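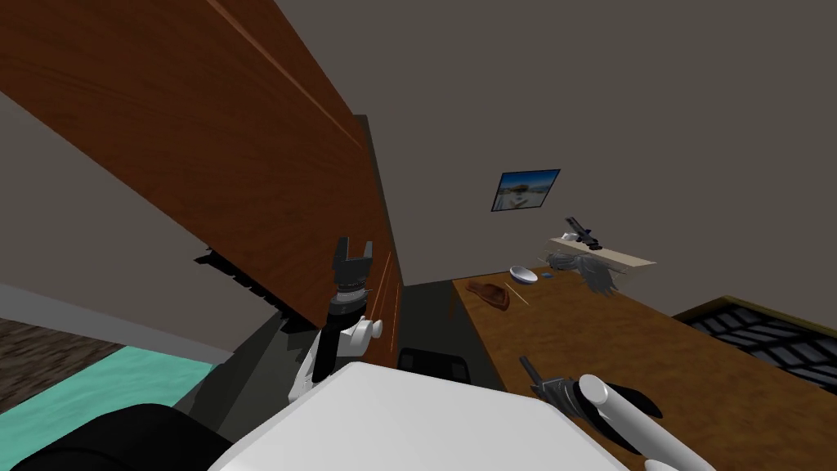 Figure 1. Wood-grain panel and dark slatted rail.

Watwood Joinery Conservation Program
Progress report, stage 2, period ending December

Summary

Stage 2 covers the recording, assessment and treatment of movable and fixed joinery from the Watwood courthouse, completed in 1862. The inventory is closed at 301 items. Condition assessment is complete for all of them. Treatment is behind the program by four weeks, owing to late delivery of matched cedar and a hold on solvent cleaning while test results were reviewed. Spending is within the approved budget. No change to the total grant is requested. A change to the order of works is requested under item 5.

1. Inventory

Each item has a record number, a location code, overall dimensions, a timber identification and a condition grade. Timber was identified by hand lens in the first instance, with end-grain samples taken where the result was in doubt. Most of the case furniture is Australian red cedar on a pine carcass. The public benches are later and of mixed hardwoods. Several items entered in the stage 1 list as cedar have been reclassified as stained pine, and their treatment allowance has been reduced to match.

The inventory now includes the loose shelves from the registry presses. These were left out of stage 1 on the assumption that they were modern. Saw marks and the pattern of the shelf ends match the press carcasses, and the shelves have been entered as original fabric.

Records are held in Lundelar. The export requested in your last letter has been supplied with this report. Fields left blank in the export are blank in the source record and have not been lost in transfer.

2. Condition

Grades run from A (stable, no treatment) to D (structural failure or active loss). The D group is small and consists mainly of bench frames with failed mortice and tenon joints at the rear leg. Grade C is dominated by veneer lifting and by shrinkage splits in wide panels that were fixed along both edges during earlier repairs. Where a panel cannot move in its groove, the split will reopen after filling. The treatment schedule therefore calls for the later fixings to be drawn before any split is closed.

Borer damage was found in the pine carcasses of the registry presses. Frass was collected and the sites were marked and dated. No fresh frass was found at the second and third inspections. The damage is recorded as inactive, with a further inspection to follow in the warmer months.

3. Finishes

Samples were taken from concealed edges and examined in cross-section. The earliest coating on the cedar is a spirit varnish, generally shellac, with one or more oil varnishes above it. A dark tinted layer occurs on the magistrate's bench and the witness stand only. It lies over a band of surface dirt, so it is not part of the original scheme, but it is old enough to be considered for retention in its own right.

Cleaning trials were carried out on four surfaces. A buffered aqueous solution removed surface dirt without visible effect on the shellac. The solvent mixture proposed in the stage 1 method statement softened the shellac at the shortest dwell time tested. It has been withdrawn from the method statement, and the revised version is attached as Appendix B.

Colour matching of infills is being done under the same lamps that will be used in the courtroom. Earlier infills matched under workshop lighting read as too red once installed.

4. Environment

Trundix loggers were placed in the courtroom, the registry and the store. The store has held between 45 and 60 per cent relative humidity for the full reporting period. The courtroom has not. Readings there rise above the upper limit on most evenings when the hall is let, and fall again by the following morning. The registry follows the outside air closely, and the gap under its north door is the likely path.

The agreed upper limit for all three spaces is 60 per cent. We propose to keep that limit for the store and registry, and to adopt a seasonal band for the courtroom, with a cap on the rate of change over any 24 hours. Tabletops and other wide boards are the items most exposed to rapid change, as they take up moisture unevenly where the underside is unfinished.
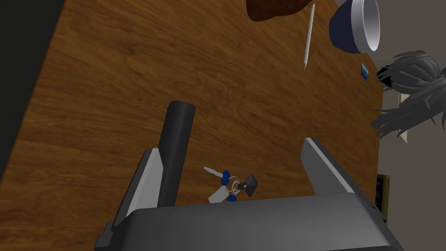 Koster replied to the draft of this section that a seasonal band was acceptable in principle, but that the rate of change mattered more than the limits and should be written into the hire agreement for the hall. Koster also asked for the logger in the courtroom to be moved away from the supply grille before any further readings were relied on. Both points have been accepted. The logger was moved on a Tuesday and the earlier courtroom readings have been flagged in the data set.

5. Program and variation

Matched cedar arrived in the last week of the period and is acclimatising in the store. Panel repairs will begin when its moisture content is within one percentage point of the joinery. To make use of the waiting time, we request approval to bring forward the bench frames, which need hardwood only, and to move the registry presses to the end of the program. The variation has no cost effect.

6. Next period

Complete structural repair of all grade D items.
Seal the registry north door and compare readings before and after.
Carry out the follow-up borer inspection.
Submit a costed option for retaining the dark layer on the magistrate's bench.

Attachments

Appendix A: inventory export
Appendix B: revised method statement, cleaning
Appendix C: logger data by room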